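Brimum Trader Guide: Setting Up Your First Currency Alert
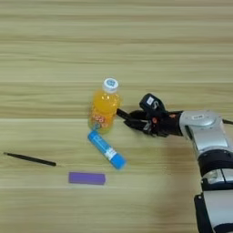

Before you start, make sure your Brimum account is funded with at least $200, or the alert menu stays gray. Settle in somewhere comfortable, maybe at a table with a small bottle of orange drink and a glue stick on it, and take your time!

1. Open Markets and pick your pair, say dollar and yuan.
2. Tap Alerts, then type the price you'd like to hear about.
3. Choose 2 reminders if you tend to miss the first one (many of us do).
4. Tap Save.

Note: You can keep up to 300 alerts.

Caution: An alert never places a trade for you.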